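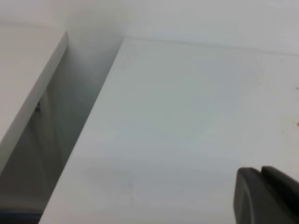
Choosing a wrist camera for a wiping arm sounded like the easy half of our winter project, and it has ended up being the part I talk about at dinner. We'd spent most of January arguing over fingers. Soft ones, hard ones, short ones, a pair with a groove down the front that Carmela Barroso printed three times before she was happy. Then we bolted a small camera at the wrist, pointed the whole thing at white panels against a white wall, and found a new favorite problem. In that light a panel and a wall are close to the same color, and the line between them is one thin gray seam. If your software wants to know where the surface stops, it has that seam, the long slanted edge on the left, the gray shadow down in the gap and a strip of blue low in the corner. I love the blue strip. In our first batch of runs it was the easiest thing to find in the whole view, and the Gakero controller grabbed onto it like an old friend.

Some background for anyone who missed the last newsletter. The bench group is trying out parts for a small arm that can wipe down light-colored surfaces, the kind found in washrooms, lab sinks and kitchen counters. We are comparing two wrist cameras, one from Drukwood and one from Animetti, and we are running both with the Sepúlveda fingers and with Carmela's printed pair. The controller stays the same all the way through. Rosalía Robles set up the comparison and keeps the run sheet, and she's strict about it in the best way. If you change the finger pads you start a new sheet. If you touch the lamp you start a new sheet. I started a lot of new sheets.

The target for each pairing is 44 runs, and we're done with one pairing and partway into the next. So please take what follows as a report from the middle.

What the cameras are like to live with

The Drukwood has the wider view. From the wrist it takes in a good stretch of surface and still keeps a finger in the corner, and that turned out to matter more than I expected. With a finger always in view, the controller has something dark and sharp to judge distance against, even when everything else is pale. Rosalía calls it the thumb in the photo, and she's grown fond of it. We tried a version of the bracket that tipped the camera away so that the view was all surface, and the height estimates wandered so badly that we went back the same afternoon.

The Animetti has a narrower view and much nicer handling of soft shading. Put it over a curved or sloping white surface and you get real gradients, where the wider camera tends to flatten everything into one bright patch. It takes longer to settle its exposure, though. We added a pause of 600 milliseconds before each grab and that took care of most of the odd readings. Carmela thinks we could get it lower by fixing the exposure by hand, and she's probably right, but then the lamp rule comes into play and we're back to new sheets.

Neither one liked the small stuff at first. A crumb that fills a couple of pixels looks an awful lot like sensor noise, and the only way we found to tell them apart was to move the wrist a little and look again. Noise doesn't stay put. Crumbs do. It's a simple trick and it made me very happy.
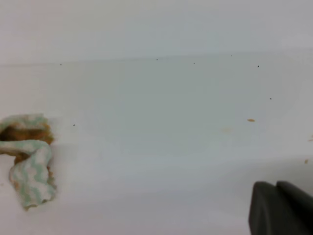 Wrist view over a white surface with a stained cloth at the left. The dark specks are tiny; the orange flecks at the right are a bit easier on the eye.

The cloth question

I had assumed the cloth would be the simple object in all this. It's soft, it has a pattern, it's bigger than anything else we ask the arm to find. But a cloth with a white base and a pale green print, lying on a white surface, is only partly there as far as the detector is concerned. It sees the green bits and makes up the rest. When a cloth is bunched up and folded over on itself, the outline it draws can be wild - one of ours looked like a map of a coastline.

What helped was, of all things, the dirt. An orange-brown smear in a fold gives the detector something strong to hold on to, and the grab point shifted toward it. Good for finding the cloth, less good for gripping it, as now the fingers want to close on the dirtiest part. Rosalía wrote a little rule that pushes the grab point away from any patch that dark, and it's doing well so far. I'd like to try a plain dark blue cloth next, if somebody has a stack they can spare. Carmela says that's cheating. I say it's shopping.

On fingers, the Sepúlveda pair closes more gently and holds a folded cloth without dragging it into a rope. The printed pair has more bite. With a thick wad the printed fingers win easily, and with a single layer they tend to pinch up a fold and lose it on the way. If you only ever wiped with sponges I'd tell you to print your own and be done. For cloth I'm leaning toward the Sepúlveda, and I say that as somebody who sat next to Carmela while she sanded the other ones.
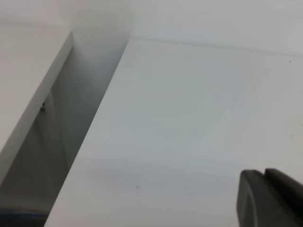

Panels, gap and seam from the wrist, finger at the lower right. Three dark specks on the big surface, plus a pale yellowish smudge near the right edge.

Edges and gaps

The spot with the long gap between panels has become our standard edge test, and I would recommend something like it to any group doing this kind of work. You want one place where the surface ends in a clean straight line and one where it ends in almost nothing. Gap edges were found quickly by both cameras, thanks to the shadow. The seam at the wall was another matter. The Drukwood lost it whenever the lamp was turned up, and the Animetti held it but put it a touch too near. We've asked the arm to stay 15 millimeters short of whatever it thinks the edge is, and with that margin neither camera has run us into a wall.

A small dark piece of hardware on the side of the gap gave us a good laugh and a good lesson. It was flagged as dirt over and over. Of course it was! It's small and dark and sits on something pale. The arm kept planning a wipe down the inside of the gap where no finger of ours would ever fit. We now mask off anything below the top surface, and that one change cleaned up the results more than a week of tuning.

Pale smudges are still the weak point. A dark speck gets picked up on nearly every pass once you do the look-again trick, and a faint yellow mark barely lifts off the background. Rosalía wants to try a low side light. I want to try it too, and I've already promised to start a new sheet.

Stains, with the whole arm in view

For the brown stains we also look from a fixed camera beside the bench, and I'd urge everyone to set one up if they have the spare port. The wrist view tells you what the arm knows. The side view tells you what the arm is doing, and where your cables are, and whether you should have trimmed your zip ties. (We should trim our zip ties. There's one long tail that points straight down and I've been told about it.)

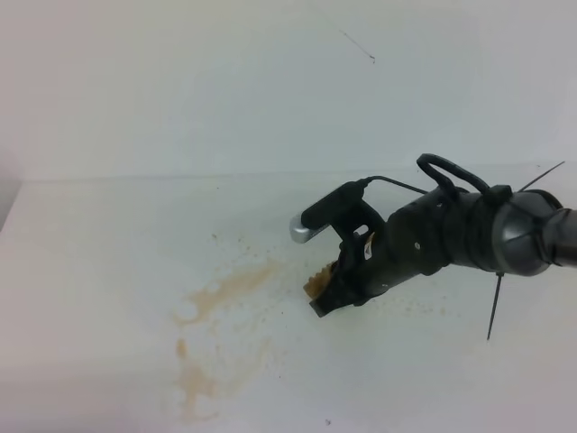
Gripper down by the right side of a brown stain, something tan and rough-topped at the fingers. Note the fine droplets under and around the tip.

Big blotchy stains are easy to find and hard to describe to a machine. The middle is dense, the edges go to rings and speckles, and then there's a spray of droplets off to one side that may or may not count as the same stain. With the Drukwood we get one large region and the droplets get skipped. The Animetti tends to break it all up into pieces, and the controller then plans a separate little wipe for each, which is charming to watch and takes forever. We've been merging any pieces that sit close together, and the planned paths look much more like what a person would do with a sponge.

We also learned to bring the fingers in low before closing the last bit of distance sideways. Coming straight down, the fingers hide the part of the stain you most want to see from the wrist. It costs a second or so per approach and I don't mind it at all.

Where we're at

If I had to bolt one set together tonight, I'd take the Drukwood camera for flat panels and the Animetti for anything with a curve in it, and the Sepúlveda fingers on both. Carmela would take her own fingers and has asked me to print that here. The second pairing should be done by the end of February, and Rosalía will bring the full run sheets to the next open bench evening so people can argue with them in person. The arm will be running from 6:30 p.m. Bring a cloth if you've got an ugly one, the more stained the better, and we'll see which camera can find it.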